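How to Prepare for Your Vaccination Appointment at the Nillbridge Community Clinic

These instructions apply to all residents attending the Nillbridge clinic for a seasonal or booster vaccination. Please read them before you travel. Residents registered with the Rallstead practice should follow the same steps but must check in at the Rallstead desk.

Step 1. Confirm your booking

Appointments are made by telephone or through the Arsenault booking page. At the end of your booking you will receive a reference number of 9 digits. Write it down or save it on your phone. Staff can find a booking by name, but the check takes longer and may delay those behind you.

If you cannot attend, cancel as early as possible so that the place can be offered to another resident. Cancellations made after 4 p.m. on the day before the appointment must be made by telephone.

Step 2. Gather your documents

Bring photo identification, your health coverage card and any earlier vaccination record. A parent or legal guardian must come with anyone under 16 and sign the consent form at the desk. Blank forms are available on site.

Make a list of the medicines you take, including those bought without a prescription. Tell the nurse about any past allergic reaction to a vaccine, even a mild one.

Step 3. Choose suitable clothing
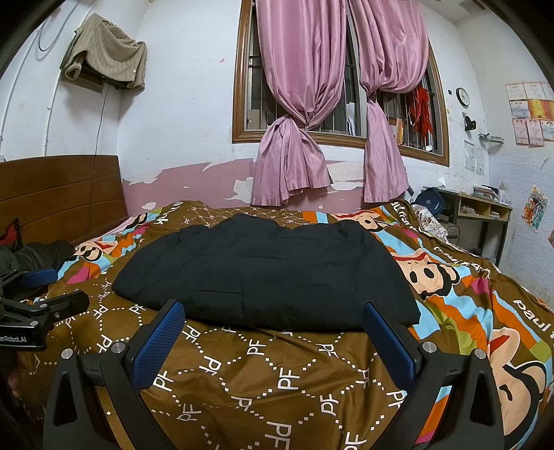
The vaccine is given in the upper arm, and the nurse must be able to reach the skin without difficulty. Wear a short-sleeved shirt or one with sleeves that roll up easily to the shoulder. Set your clothes out the evening before if your appointment is early. A padded garment like the black one folded on the bed may be worn over the shirt for the journey, provided it can be removed before you are called. Hooks are provided in the waiting area – the clinic does not accept responsibility for items left on them.

Step 4. Arrive and check in

Plan to arrive 10 minutes before your appointment. Earlier arrivals may be asked to wait outside, as the waiting area holds 40 people. Give your reference number at the desk and answer the screening questions. If you have a fever or feel unwell, do not come to the clinic; telephone to arrange a new appointment.

Step 5. Remain for observation

After the injection you will be directed to a seat in the Stundard Room, where you should stay for 15 minutes. Tell a member of staff at once if you feel faint, short of breath or itchy. Do not drive until the observation period has ended.

Step 6. Care for yourself at home

A sore arm, tiredness and a mild headache are common and usually pass within 2 days. Keep the arm moving gently and drink plenty of fluids. Seek emergency care immediately for difficulty breathing or swelling of the face or throat.

Questions about these instructions may be addressed to Sum-yee Yu, Patient Services, at the clinic's main desk. The next review of this page is planned for June.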